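August 31, 2018

Wool shrinkage, second go at the claims

Mostafa Metwally is still convinced by the Koltus leaflet, so I have read it again, properly this time, with a pencil. The leaflet says a knit soaked in their conditioner before the first wash "keeps its shape for life". Whose life? There is a bar chart with no scale up the side. There is a line in small type saying 2,000 washes, which I took to mean one jumper washed 2,000 times until Mostafa suggested it might be 2,000 jumpers washed once. The leaflet will bear either reading. I would not hang a tea towel on it.

What we have of our own: 166 swatches, all cut from the same three cones of Badska lambswool, knitted on the old flat machine at the same tension (or at the same dial setting, which I no longer believe is the same thing). Half soaked, half not. Wash, dry flat, measure between the tacking threads.

First problem. The soaked ones did shrink less in length. They also started out longer, as soaking relaxes the knit and we measured after soaking. So part of what we were calling "protection" is the swatch having already given up its slack before anyone put a ruler near it. Mostafa says this doesn't matter to the person wearing the jumper. It matters to me if we are going to write down a cause.

Second problem is the ribbing. Rib pulls in, plain knit doesn't, and where the two meet you can get nearly any number you like by pressing a bit harder with your thumb. I measured one welt three times in ten minutes and got three answers. From now on no swatch with a rib in it goes in the length table. Ribs get a table to themselves, stretched and unstretched in separate columns.

Third, whole garments. The Grernard people keep telling us swatches are useless and only finished garments count. Perhaps. But a finished garment never lies the same way twice, and every crease you smooth out is a small decision in favour of the answer you wanted. 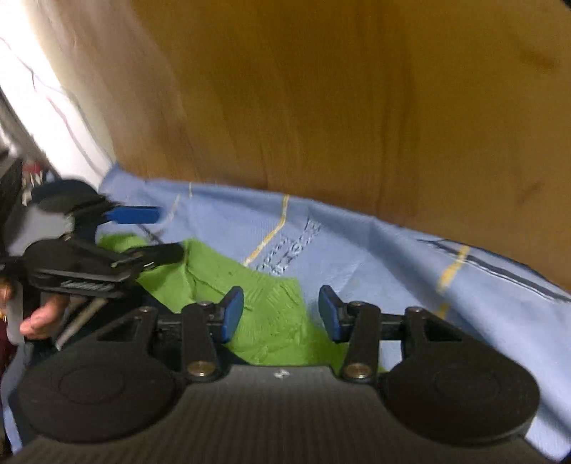
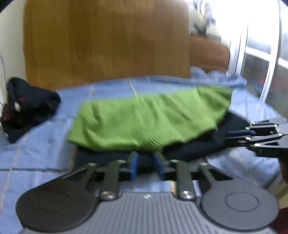 I went back over the November garment figures with this in mind. 43 garments, and the notes don't say who laid out which. Mostafa's handwriting is on some sheets and mine on others, and the ones in my writing come out shorter. Either I was given the worse jumpers or I don't pull as hard. I have asked for those figures to be kept but left out of any average. He isn't pleased. He did most of the washing, so I see why.

On drying: Carré's pattern booklet insists on drying in the shade, away from any heat, and everybody repeats it. I can't find where it comes from. We have never tested it. We follow it because our rack happens to be by the north window. Not a finding, just where the rack is. Crossed out of the method section and put under "habits".

To do before the next batch:

Measure dry, before any soaking, and again after. Both numbers in the book.

Soak the control lot in plain water for the same length of time. Should have done this at the start, my fault. Without it we can't tell the Koltus stuff from a bucket of water.

10 swatches to be measured twice by each of us without seeing the other's figures. If we disagree by more than the shrinkage we are claiming, stop and think.

Check the tension dial. Mostafa swears it has not moved. There is a bright scratch beside it that says otherwise, or says nothing, it is an old machine.

Find out what temperature the "wool" programme reaches. The number on the door is a wish. The kitchen thermometer is no good for this, it read differently in two halves of the same basin.

My guess, for the record so I can be held to it: plain water will do most of what the conditioner does. Mostafa has written "no" beside this in green ink.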